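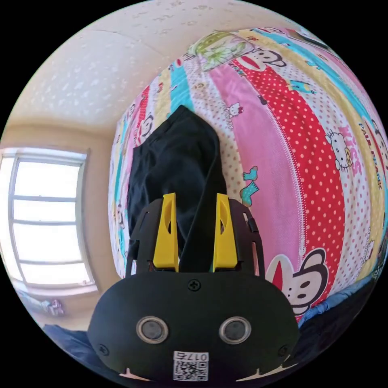

Item 2, Conach folding method. Skye Dalgleish reported on the Lirkness demonstrations. The trouble is finding the fabric edge. Dark cloth gathered between the yellow fingers has no obvious edge, and a quilt covered in monkey faces offers the model far too many. The meeting felt some sympathy for the model.
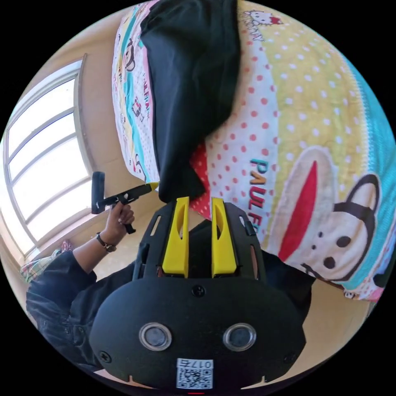 Around 700 demonstrations are usable. Training on 300 gave much the same result as training on the lot - noted, with mild pain, by those who had recorded the lot.
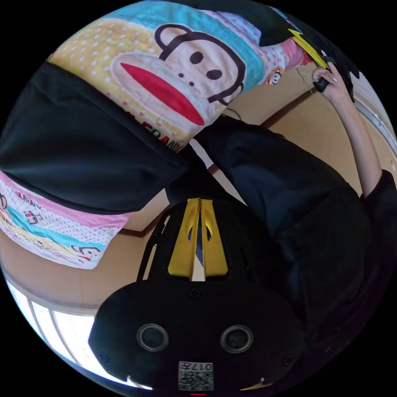 Lirkness set: black cloth, printed bedding.

Action: Skye to rerun Skinner against Huto, 3 seeds each.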